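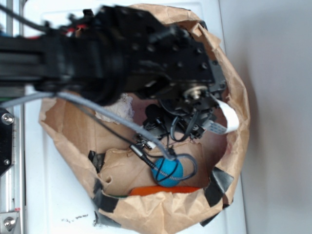

Arm 2 upkeep meeting, November

Present: Tomomi Sugiyama (chair), day bench, evening bench, purchasing
Apologies: Drellton site
Start: 9:15 a.m.

1. Minutes of the last meeting

Accepted with one correction. Under wrist bearing, "replaced" should read "inspected and regreased." The bearing was not replaced. Log sheet to be changed to match.

2. State of the arm

Evening bench reported that the cycle counter stood at 3,511 when the shift ended. The last full service was done at 1,046. There have been no faults on the base or the long link. All the stops this month came from the gripper end, and most of them happened while the gripper was down in the bag.

Day bench has gone over the bolts on the bracket plates. Two on the wrist plate took a quarter turn. They have been marked with paint pen and will be looked at again at the next check. Tomomi asked that anyone who finds them moved write down how far, as "loose" on the sheet does not tell the next person much.

3. Cable run

Longest item. The gray cable comes along the underside of the arm and drops into the bag with the gripper. The thinner black one runs nearly alongside it and ends in the metal plug. Day bench said the two work against each other when the wrist turns and that the slack ends up beside the ball.

Two options were talked through:

Move the tie point back along the long link, so the slack stays up on the arm. Cheap, can be done in an afternoon, but the wrist loses a little travel at the far end.

Fit a shorter gray cable. Purchasing has a price from Joreck but no firm delivery date. The arm would be down while it was fitted and the home position would have to be set again.

Agreed to try the tie point first. Purchasing to keep the Joreck quote open.

Evening bench raised the red and black wires along the top of the link. The sleeve on them has been pushed back more than once during other work. To be put right in the same session, with the power off and the tag on the switch.

4. Ribbon cable at the gripper

The white ribbon curls well out to the side and bends toward the wall of the bag. Tomomi wants the bend checked at every shift change for now. If there is a crease, stop and swap it. Do not flatten it by hand and carry on. There is one spare in the Parno drawer and purchasing will order more.

Day bench asked if a clip could be printed to hold the ribbon closer in. No objection. Drawing to be brought to the next meeting. The clip must not touch the linkages with the gripper fully open.

5. Bag and tape

The paper bag stays as the test container. The rim is held with black tape at four places. Day bench asked for a fifth piece on the arm side and the evening bench was against it, as it makes the bag slow to change. Left as it is.

Bags are to be changed when a tear in the rim reaches a strip of tape. We bought 200 and have plenty. Sweep the table when changing the bag. Small specks were found on the white surface under it again, and grit should be kept away from the rail.

6. Service interval

Tomomi proposed a fixed interval for the wrist in place of going by feel. Some discussion. The Pant cell goes by hours, but our counter only gives cycles. It was agreed that the wrist will be opened and regreased at the next full service, and the interval set from what is found. Evening bench to photograph the old grease before wiping it off.

7. Any other business

The hex key set is short one key again. Please return it to the rack by the frame.

The restart card is out of date. It still tells people to home the arm before lifting the gripper clear of the bag. Correct order is lift, check the cables are free, then home. Tomomi will print a new card.

Actions

Day bench: move tie point, refit sleeve, ribbon clip drawing
Evening bench: ribbon check at shift change, grease photos
Purchasing: spare ribbons, Joreck quote
Tomomi Sugiyama: restart card, log sheet correction

Closed at 10:05 a.m. Next meeting after the tie point has had a full week of running.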